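Household Robot Project, Equipment Planning Report
Section 4 to 7 (sections 1-3 are in Hugo's part)

4. What we had to work out

The task was to plan the equipment for a team of four students who want to train a home robot on bathroom jobs: picking things up, putting them away, opening cabinets. Budget is fixed by the department and has to be spent by the end of September. Hugo Huet did the quotes, I did the simulation side and the table of hours.

Main question: buy a real robot now, rent one, or do most of it in simulation and rent later.

5. Options

Option A, buy. Moges quoted us for a used humanoid upper body on a wheeled base. Takes up 55 percent of the budget before shipping, and that's without the second battery. Delivery 13 weeks. Too late for us, we would get it after the final demo. Also no spare gripper fingers in that price, we asked twice.

Option B, rent. Kivov rents by the day, minimum five days. Price is ok but you need a room to put it in, and our lab has no sink and no mirror. Building a mock bathroom came out at more than the rental itself (plumbing not included, just the panels and a secondhand vanity).

Option C, simulation first. One workstation with a decent graphics card, one license for the Navadora scene pack, then a short rental from Kivov at the end to check the results on a real machine. Workstation quote is from Grorkuron, valid for 43 days from the day they sent it so somebody has to sign soon.

We picked C. Hugo still likes B better because of contact forces, see his note in the appendix. Fair point, the simulated grippers dont slip the way real ones do.

6. What the simulation needs

Memory was the thing we got wrong. First plan had the cheaper card and it choked on any room with a big mirror, as the renderer has to draw half the room again. Glass is the same problem. Either we turn reflections off (then the camera data is no good for training) or we pay for the bigger card. Went with the bigger card, moved the money over from the spare monitor.

Test room is the small bathroom from the pack. Start position is in front of the vanity, target object is a red ball.
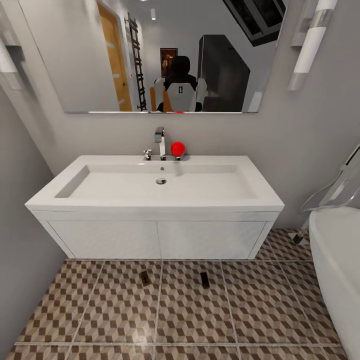 Fig. 3. Test bathroom, ball on the rim by the faucet. Robot shows in the mirror.

Things to fix in this room before we buy anything else:

The vanity doors have no handles that you can see. Our grasp code looks for handles. Either write a push-to-open routine or get a different vanity model, the second is cheaper in hours.
The ball shows up in the mirror too, so the detector may report two. Need a mask for the mirror area.
Floor has a 3D cube pattern. Might be trouble for the depth estimate, not tested yet.

Storage: we plan to keep 50 runs per room with full camera data and throw out the rest. One external drive should do it, second one is on the wish list.

7. Still open

Who signs the Grorkuron quote. Kivov dates, they want a deposit before they hold anything. Insurance for the rental days, Hugo is asking the department office. If the deposit is not refundable we drop to the five day minimum and skip the cabinet tests on the real robot.

Cost table is on the next page, shiping is listed separately.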